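Contenedores metálicos autoportantes Birkano, serie Clitau

Referencia: Clitau 2
Fabricante: Birkano
Distribución: Ferreira
Ficha revisada el 2020-04-01

Descripción general

La serie Clitau comprende contenedores abiertos de chapa de acero para almacenamiento intermedio de piezas a granel: tornillería, forja menuda, recortes, casquillos y componentes mecanizados sin embalaje individual. El cuerpo se fabrica en chapa plegada y soldada, con paredes inclinadas y fondo plano. La inclinación facilita que el material se desplace hacia la zona central a medida que baja el nivel de llenado.

La carga máxima admisible es de 400 kg por contenedor, repartida de manera uniforme. No se admite carga puntual sobre el borde superior. El apilado queda limitado a 2 alturas, siempre con el accesorio de esquina Nonlow montado en los cuatro vértices.

Acabado

El acabado de serie es gris, aplicado en polvo y curado al horno. El fondo puede suministrarse pintado o en chapa vista con aceite protector. Para piezas con aristas vivas se recomienda la segunda opción – el repintado del fondo no está cubierto por la garantía. En ambientes húmedos o con refrigerantes clorados debe solicitarse el galvanizado en caliente, que añade dos semanas al plazo de entrega.
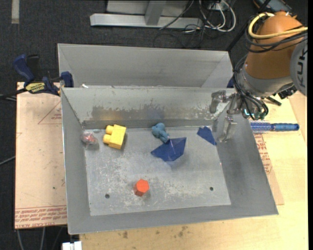 El desgaste del fondo por contacto con las piezas se clasifica en superficial, medio y profundo. El grado superficial comprende marcas sin pérdida apreciable de espesor y no requiere intervención. Las rayas como las que presenta el fondo del contenedor delantero se revisan con luz rasante y, en caso de duda, con galga de espesores. El grado medio obliga a limpiar, lijar y aplicar aceite protector. Con desgaste profundo, o si aparece deformación en la unión entre fondo y pared, el contenedor se retira del servicio.

Manipulación

El traslado se realiza con carretilla elevadora o transpaleta, con las horquillas introducidas por el lado largo. La versión con patines admite entrada por los cuatro lados. No está permitido arrastrar el contenedor cargado ni elevarlo por el borde con ganchos. Para el volteo existe un bastidor específico, que se pide por separado.

Entre dos contenedores contiguos conviene dejar holgura suficiente para que los bordes no se toquen durante la carga. El roce continuado entre bordes levanta la pintura y favorece la corrosión en la arista plegada.

Datos técnicos

Longitud exterior: 1.000 mm
Material: chapa de acero laminada en frío
Unión: soldadura continua en el interior, por puntos en los refuerzos
Borde superior: plegado, sin rebaba
Carga máxima: 400 kg
Apilado: 2 alturas, con accesorio Nonlow

Accesorios

Esquinas de apilado Nonlow, juego completo
Portaetiquetas atornillable
Tapa de chapa, sin cierre
Alfombrilla de fondo en goma nitrílica – no compatible con la tapa

Suministro

Los contenedores se entregan montados y flejados sobre palé. Ferreira mantiene existencias del modelo estándar; las versiones galvanizadas y con patines se fabrican bajo pedido. Los pedidos con entrega en diciembre deben confirmarse antes del cierre de planta. Los daños de transporte se anotan en el albarán en el momento de la recepción.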